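Nonau site, ground floor: table and floor check, with comments

Form J-2, Jurkine premises. Checked 2019-06-13.
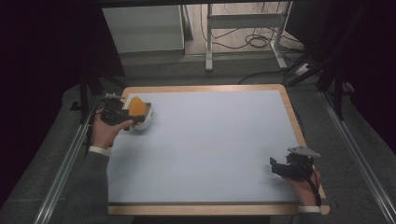
I have never liked this form. It was written for the canteen at Jurnen, and most of its boxes assume a room full of chairs and trays. Still, it has to be filled in, so I have used it on the blue-topped table with the rounded wooden border, the one standing on the dark grey carpet between the two aluminium rails. The table top is bare apart from what the hands are holding, and the small white bowl with the orange-yellow wedge in it is up in the jaws of the left-hand gripper, tilted. A cable runs off the table on the left and another hangs from the gripper on the right. A pass or fail box doesn't say much about any of that, so read the comments.

1. Table top clear of items not in use
Pass. Easy to pass on the day of a check. I would like to know what it looks like at the end of a long afternoon, and I don't think the form is ever going to tell me.

2. Table top surface sound, no lifting or splits
Pass. Matte finish, even to look at. The form asks for "non-slip", with no test given for it, so I have left that half unanswered. Whoever ticked it last time must have better fingertips than mine.

3. Edges and corners
Pass. Corners are rounded. The border is wider on the near side and there is a thin dark line where it meets the blue. Crumbs love a line like that. Run a damp cloth along it and look at the cloth.

4. Bowls and small dishes free from chips
Not completed. Needs to be done by hand with the bowl empty, under a decent light, turning it right round. "Looked fine" has been written here before and I don't accept it as a check.

5. Contents of dishes identified
Fail. The wedge could be sponge or it could be food. The two need different treatment, and the sheet has no line saying which it is. If it is food, it gets a date and goes in the bin when the date is up. If it is sponge, it wants its own dish, kept away from anything people eat from. I am told a label is coming from the Ñahui office. I was also told that in August.

6. Trailing cables
Fail. One goes down past the table edge at the lower left, another hangs at the right and curves down over the back of the hand. Clip them or route them. The usual reply is that people know they are there, and people do, until they are carrying something.

7. Floor covering
Carpet, dark grey. Pass for grip, doubtful for cleaning. Food over carpet is a poor arrangement and I will keep saying so.

8. Rails and other low obstacles
Comment only. A silver rail runs along each side. The form's only question is "marked, yes or no", which misses the point, as anyone stepping back from the table is looking at the table. Walk the way in and out yourself before signing this line.

9. Sleeves and cuffs
Comment only. Grey sleeve on the left arm, white cuffs showing at both wrists. For dry work I have no complaint. If the wedge turns out to be food, sleeves go up and hands get washed first.

10. Clear way to the door, 40 inches
Not completed. No tape measure in the kit. It is on the kit list, signed for.

Actions
Items 5 and 6 to be put right before the next check. Items 4 and 10 to be done properly by whoever has the form next. The scoring sheet gives this room 2 fails and calls it "satisfactory", a word I have not used anywhere in these comments. Please file under 1,941 with the comments attached; last time only the ticks were kept.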